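Leave the Table Bare

Furniture retailers sell the dining table as a base for other products: runner, placemats, tray, centerpiece. My position is that a wood tabletop in daily use should carry none of these between meals. A cover conceals the condition of the finish, and a finish that is not inspected is not maintained.

Tülin Gökçe, who refinishes tables in Tuston, disagrees. She holds that a cloth prevents most scratches. It does, provided the cloth is clean. Grit trapped under a runner is an abrasive, and each time the fabric is pulled straight it is dragged across the same strip.

There is also the matter of light. Pale wood changes color with exposure, and a mat left in place from spring until September can leave a rectangle that no polish removes. A bare top changes evenly.

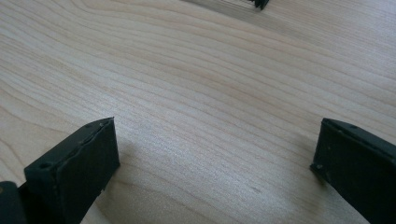 Pale wood with a light sheen. The grain lines bend into arcs and long ovals.

Grain of this type is the reason for buying wood in the first place. It is also useful. Fine, closely spaced lines make a dull patch easy to find when the eye follows them across the surface under low light. I check mine on Sunday, before breakfast, and wipe along the grain with a damp cotton cloth, then a dry one.

Hot pans remain an exception. Use a trivet, and put it back in the drawer after the meal. Tuncay Ekinci has kept a felt pad on his table for 5 years and considers the surface underneath to be in perfect order. He has not lifted the pad to look.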